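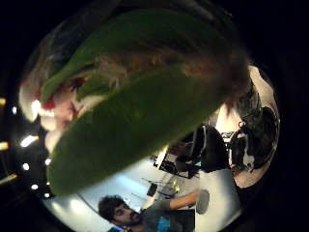

緑色の曲面、接写

差出人: Orestis Tzavaras
宛先: 店舗運営メーリングリスト
日付: 2019年11月13日
件名: Re: 注文単位クーポンと分割返品の返金額について

Tzavarasです。Rizziさんの投稿に返信します。長くなるので、先に結論を書きます。

・合計が合わない原因は、返金のたびに値引額を按分し直していることです。丸めの問題ではありません。
・按分は注文確定時に一度だけ行い、明細行に固定値として保存してください。
・最低購入額を割り込んだ場合の扱いは計算とは別の話で、店の規約で決めることです。

以下、引用と回答です。

> Natalina Rizziです。Undleyの受注処理を担当しています。
> 下着と靴下の店で、カートはPamix、返品受付はGrallance、
> 倉庫はMartinelliに委託しています。
>
> 注文全体から14ユーロを引くクーポンを配布したところ、
> 返品時の返金額が想定と合わない注文が出ました。
> 典型例は次のとおりです。
>
> 商品 20.00 × 3点(サイズ違い、別明細)
> 小計 60.00
> クーポン -14.00
> 支払額 46.00
>
> 購入者はサイズを試すために3点を注文し、結局3点とも
> 別々の日に返送しました。返金は3回に分かれています。
>
> 1回目 15.33
> 2回目 13.00
> 3回目 6.00
> 合計 34.33
>
> 支払額は46.00なので、11.67足りません。
> 最初は丸めを疑いましたが、それにしては差が大きすぎます。
> 同じ3点を1回でまとめて返送した注文では、46.00が
> 正しく返っています。

丸めで説明できる差は、この明細数なら1セントか2セントまでです。11.67という差は、値引の按分が返金のたびにやり直されていると考えると完全に再現できます。

1回目。残り明細の小計は60.00、値引は14.00。対象明細の負担分は 14.00 × 20.00 ÷ 60.00 = 4.67。返金額は 20.00 - 4.67 = 15.33。

2回目。残り明細の小計は40.00に減っていますが、値引が14.00のまま使われています。負担分は 14.00 × 20.00 ÷ 40.00 = 7.00。返金額は13.00。

3回目。残り明細の小計は20.00、値引はここでも14.00。負担分は14.00全額。返金額は6.00。

負担分を合計すると 4.67 + 7.00 + 14.00 = 25.67 となり、実際の値引14.00を11.67超過します。不足額と一致します。分母だけが更新され、分子が更新されていないということです。

一括返送で正しく返るのは、1回の返金処理の中では分母が更新されないためです。テストが一括返品だけで組まれていると、この不具合は検出できません。こちらの環境でも導入時の試験項目は全数返品と1点返品の二つだけで、どちらも通っていました。1点返品も1回目の計算なので正しい値になります。二回目の返金が発生して初めて外れます。

> Pamixの設定画面に「返金時に値引を再計算する」という
> 項目があり、有効になっています。これを無効にすると
> どうなるのか、説明文からは読み取れませんでした。
> 無効にした場合、値引前の単価で返金されるのでしょうか。

無効にすると、注文確定時に保存された按分値が使われます。ただし保存された値がある場合に限ります。按分値の保存は別の項目(受注設定の「明細へ値引を配賦する」)で制御されていて、こちらが無効のままだと保存値はゼロになり、ご懸念のとおり値引前の単価で返金されます。上の例なら3点で60.00を返すことになり、14.00の過払いです。

したがって変更の順序は次のようになります。

1. 「明細へ値引を配賦する」を有効にする
2. 試験注文を1件入れ、明細行に配賦額が記録されていることを確認する
3. 「返金時に値引を再計算する」を無効にする

1を行う前に確定した注文には配賦額が入りません。遡って書き込む機能は、私の知る限り管理画面にはありません。該当する注文は返品期間が過ぎるまで手計算にするか、明細の追加属性に配賦額を一括で取り込むことになります。Undleyの返品期間が規約上14日であれば、手計算の期間はそれほど長くならないはずです。配送日数と、期限ぎりぎりに発送された返品の到着待ちを足しておいてください。

> 配賦するとして、端数はどう処理していますか。
> 14.00を3等分すると割り切れません。
> 各行を四捨五入すると 4.67 × 3 = 14.01 になり、
> 1セント余ります。

最大剰余法を使っています。手順は以下のとおりです。金額はすべて最小通貨単位の整数で扱います。

1. 各行の理論値を求める(値引総額 × 行金額 ÷ 小計)
2. 各行の値をセント未満切り捨てで仮置きする
3. 仮置きの合計と値引総額との差を求める。差は必ず明細数より小さい整数になる
4. 切り捨てた端数の大きい行から順に、1セントずつ足す
5. 端数が同じ行が複数あるときは、明細番号の小さい行を先にする

ご質問の例では、理論値は三行とも466.666…セントです。切り捨てて466、合計1398、差は2セント。端数が等しいので明細番号順に1行目と2行目へ足し、467、467、466となります。返金額は15.33、15.33、15.34で、合計46.00です。

手順5は省略しないでください。同順位の扱いが決まっていないと、データベースが返す行の順序によって結果が変わります。再計算のたびに1セントずつ別の行へ移動する現象になり、帳簿の照合で非常に見つけにくくなります。並び順は表示順ではなく明細番号で固定するのが安全です。表示順は購入者がかごの中で並べ替えると変わります。

「最終行に差額を寄せる」方式もよく見ますが、明細が多い注文では最終行に数セントがまとめて乗ります。最終行が無料の付属品だった場合、金額ゼロの行に負の値が付くことがあり、Grallance側の入力検査で弾かれました。金額ゼロの行は配賦対象から最初に除外しておく必要があります。

単価が異なる場合の例も示します。40.00の商品と20.00の商品を1点ずつ、値引14.00。

 行1 理論値 933.333… → 933
 行2 理論値 466.666… → 466
 仮置き合計 1399、差 1
 端数の大きい行2に1セント
 行1 9.33、行2 4.67、合計 14.00

返金額は行1が30.67、行2が15.33です。合計46.00で支払額と一致します。

一つの明細に数量が複数ある場合は、さらにもう一段の分割が要ります。20.00の商品が同一明細で数量3なら、行への配賦は14.00で済みますが、1点だけ返品されたときの負担分が決まりません。行の内部でも同じ方法で数量分の値を作り、返品された順に先頭から消費させています。個体を区別する必要はありません。何点目の返品かだけを記録すれば、最後の1点で必ず残額に一致します。

> 率引きのクーポン(20%引き)も併用を許可しています。
> 適用順を変えると支払額が変わるのは理解していますが、
> 返金の計算にも影響しますか。

影響します。まず支払額から確認します。上と同じ40.00と20.00の注文とします。

先に率引き、後に定額の場合:
 60.00 × 0.80 = 48.00
 48.00 - 14.00 = 34.00

先に定額、後に率引きの場合:
 60.00 - 14.00 = 46.00
 46.00 × 0.80 = 36.80

差は2.80で、定額値引の20%に相当します。どちらを採るかは店の判断ですが、規約の記載と実装が一致していなければなりません。Pamixの既定値は、クーポンコードが入力された順です。つまり購入者の操作順で支払額が変わります。これは設定で固定できるので、まだなら固定することを勧めます。

返金については、値引を種類ごとに別の列で保存してください。率引きが先の場合の配賦は次のようになります。

 行1 定価 40.00、率引き 8.00、中間額 32.00、定額 9.33、正味 22.67
 行2 定価 20.00、率引き 4.00、中間額 16.00、定額 4.67、正味 11.33
 正味合計 34.00

定額の按分は定価ではなく中間額を基準にします。この例では全行が同率で引かれているため、どちらを基準にしても比率は同じです。差が出るのは、率引きの対象外商品が混じっているときです。対象外が混じる注文で定価を基準に按分すると、率引き対象の行に定額値引が余計に寄り、低額の行では正味が負になることもあり得ます。

二つの値引を一列に合算して保存している実装もあります。全点返品なら問題は出ません。クーポンの片方だけを取り消す処理(不正利用が後で判明した場合など)で内訳が復元できなくなるため、列は分けておくほうが無難です。

> 定額クーポンには「小計40ユーロ以上」という条件を
> 付けています。一部返品で小計が40を下回ったとき、
> クーポンを取り消すべきかどうか、社内で意見が割れています。
> Lucrezia Donatiは取り消すべき、私は取り消すべきでない
> という立場です。

計算としてはどちらも成立します。40.00と20.00の注文で、40.00の商品が返品された場合を比べます。

取り消さない場合:
 返金額 30.67
 購入者の最終負担 15.33

取り消す場合:
 手元に残る商品の定価 20.00
 返金額 46.00 - 20.00 = 26.00
 購入者の最終負担 20.00

差は4.67で、行2の配賦額そのものです。

取り消す方式を採るなら、次の条件を仕様に書いておく必要があります。

・返金額が負になる場合の処理。残る商品の定価合計が支払額を上回ると発生します。たとえば40.00以上の条件で、20.00を2点買って支払額が26.00、1点返品なら返金額は6.00で正ですが、安い商品を1点だけ返すような注文では簡単に負になります。追加請求は現実的ではないので、下限をゼロにすることになります。
・下限ゼロを適用した後に、残りの商品も返品された場合の処理。累計返金額が支払額に達するよう、差額を最後に戻す必要があります。
・不良品や誤出荷による返品を、小計の判定から除外するかどうか。店側の理由で返品されたのに値引が取り消されると、まず間違いなく問い合わせになります。
・交換の扱い。返品と新規注文の組で処理している場合、途中の瞬間だけ小計が条件を下回ります。

当方では取り消さない方式にしています。理由は、上の四つを実装して試験する費用が、取り戻せる値引額に見合わなかったからです。返品率や客単価が違えば逆の結論もあり得るので、Undleyの数字で見てください。なお、取り消す方式を採る場合に規約への明記が必要かどうかは地域の消費者法に関わります。この点は私の専門外なので、顧問の方に確認してください。

二つの方式の中間として、条件を下回ることを目的とした注文(高額品で条件を満たし、それだけを返品する行為を繰り返す購入者)だけを手動で抽出する運用もあります。以前Corrado Fabbriがこのリストで抽出条件を示していたはずです。7月の投稿だったと思います。

> もう一点、送料です。送料無料の条件も同じく小計40以上で、
> 値引後の金額で判定しています。返品で下回ったときに
> 往路の送料を差し引くべきでしょうか。

送料は値引とは独立した行として扱ってください。配賦の対象にも含めません。含めてしまうと、商品を全点返品しても送料行に配賦された値引分が残り、合計が合わなくなります。

往路送料を事後に差し引くかどうかは前項と同じく規約の問題ですが、こちらのほうが法的な制約を受けやすいと理解しています。当方では差し引いていません。

判定基準が値引後であることは、商品ページと買い物かごの両方に表示したほうがよいです。かごの中で送料無料と表示され、クーポンを入れた途端に送料が付くと、その画面で離脱されます。Pamixのかご部品は値引前の小計で「送料無料まであといくら」を表示する仕様なので、判定基準を値引後にしている店では表示と判定が食い違います。テンプレートの変数を差し替えれば直ります。

> Grallanceからの返金指示は、明細番号ではなく商品コードで
> 届きます。これは関係ありますか。

関係あります。同じ商品コードの明細が二つ以上ある注文で、どちらの行の配賦額を使うかが決まりません。Undleyのようにサイズごとに商品コードが分かれていれば発生頻度は低いでしょうが、贈答用の包装指定などで同一商品が二行に分かれることはあります。

配賦額の差は多くの場合1セントですが、片方の行だけに商品別の値引が付いていると差は大きくなります。当方では、指示を受けた時点で未返品の行のうち明細番号の最も小さいものを割り当て、割り当て結果を返品番号と一緒に記録しています。Grallanceの連携設定には外部参照番号を渡せる欄があるので、返品ラベル発行時に明細番号を入れておけばこの処理自体が不要になります。欄の長さに制限があり、注文番号と明細番号を連結すると切れることがあるため、明細番号だけを入れてください。

Martinelliの検品結果が後から届く点にも注意が要ります。受領の通知と検品完了の通知が別々に来るので、受領時点で返金指示を出していると、検品で対象外になった商品について返金済みになります。下着は開封や衛生シールの状態で可否が分かれる商品ですから、返金の起点は検品完了に揃えるべきです。二つの通知の両方を起点にしていて二重返金になった例も知っています。返品番号で一意制約をかけておけば防げます。

最後に、修正後の確認方法です。個別の例を増やすより、次の不変条件を機械的に検査するほうが確実です。

条件1: 任意の注文について、明細の配賦額の合計は値引総額に等しい。
条件2: 任意の返品順序について、全点返品時の累計返金額は商品の支払額に等しい。
条件3: どの時点でも、累計返金額は支払額を超えない。
条件4: どの明細の正味額も負にならない。
条件5: 同じ入力に対して、配賦の結果は常に同じになる。

条件2は順序の総当たりが必要ですが、明細が少なければ現実的な件数で済みます。当方では試験環境に注文を約40件用意し、各注文の全順序を夜間に流しています。今回の不具合は、条件2の検査なら最初の注文で検出されます。

すでに不足返金になっている注文の洗い出しは、定額クーポンを使用し、かつ返金記録が二回以上ある注文に絞れば足ります。一回しか返金のない注文は、端数の1セントを除いて影響を受けていません。Pamixの受注出力には返金回数の列がないので、返金一覧のほうを注文番号で集計してください。追加返金を行うときは、理由コードを通常の返品と分けておかないと在庫が二重に戻ります。これは実際にやりました。

配賦処理の関数は単体で切り出してあり、外部の依存はありません。必要なら次の投稿に貼ります。PHPで書いたものですが、整数演算だけなので移植は容易です。

> 長文失礼しました。同じ構成の方がいれば、
> 設定値だけでも教えていただけると助かります。
> Natalina Rizzi

当方の設定値は次のとおりです。

 明細へ値引を配賦する: 有効
 返金時に値引を再計算する: 無効
 クーポン適用順: 率引き、定額の順に固定
 併用可能な上限: 2
 端数処理: 外部関数(最大剰余法)
 最低購入額の事後判定: しない
 送料無料の判定: 値引後
 返金の起点: 検品完了

Debora Lo Prestiの店は同じPamixで適用順が逆だったと記憶しています。読んでいたら、配賦の列構成を補足してもらえるとありがたいです。税率の異なる商品が混在する注文の配賦については、別の件名で投稿してください。このスレッドに混ぜると後から探せなくなります。

Orestis Tzavaras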